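Minutes of the meeting of the Altow Pharmacy Group

Held on November 2, 2023, in the upstairs room of the Drukau branch

Present: Miloslav Malý (chair), Rūta Jaunzems, Kamil Tichý, Gunnel Lindholm
Apologies: Marcela Tóth
Minutes taken by: Rūta Jaunzems

1. Minutes of the previous meeting

The minutes of the July meeting were read and accepted with one correction. Under item 4, the name of the branch must be Vlček and not Drukau.

2. Home delivery of medicines

Kamil Tichý presented the delivery numbers. In the last month the three branches made 1,090 deliveries together. Most of them were repeat medicines for patients over the age of 70. The driver at Vlček starts now one hour earlier, and the complaints about late bags have become fewer. Kamil asked the group to decide if delivery should stay free for all patients, or only for those who cannot come to the counter. He would prefer to keep it free until spring and then look at the fuel costs again.
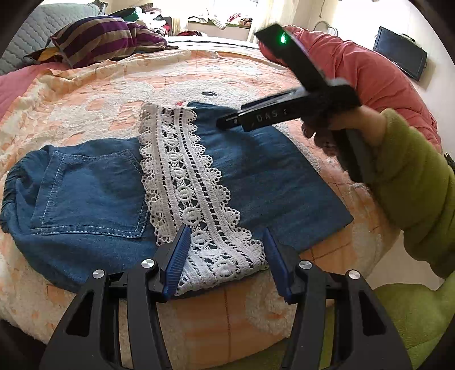
Gunnel Lindholm replied that spring is too late for Drukau, where the same person drives and also fills the weekly pill boxes. She wished to have a limit on the number of deliveries per day before the winter begins. After discussion it was agreed that Drukau may set a limit of up to 16 deliveries per day. Urgent antibiotics and pain medicines are not included in this limit.

3. Stirkance software

The new version of Stirkance was installed in two branches. Labels are printing correctly, but the warning for double orders appears also when the first order was canceled. Staff are closing the warning without reading it, and the chair considered this dangerous. Kamil will write to the supplier. Until there is an answer, every double order warning must be checked by a second person and signed in the book.

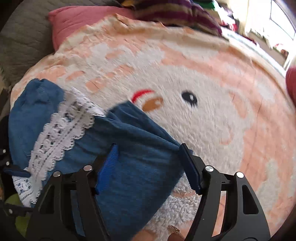

The third branch, Vlček, will wait with the installation until this fault is repaired. Gunnel asked that the training for Vlček be given in the morning, when both technicians are at work. This was agreed.

4. Flu vaccination

Appointments at Altow are full for the next 2 weeks. Marcela Tóth had sent a note in which she offers to take one additional afternoon. The group accepted with thanks. The refrigerator log at Drukau had missing entries, and Gunnel will speak with the staff.

5. Other matters

The old price list is still hanging at the Vlček counter and should be removed.

Actions
Kamil Tichý: letter to the supplier of Stirkance
Gunnel Lindholm: delivery limit at Drukau, refrigerator log
Miloslav Malý: price list at Vlček

The date of the next meeting will be sent by e-mail.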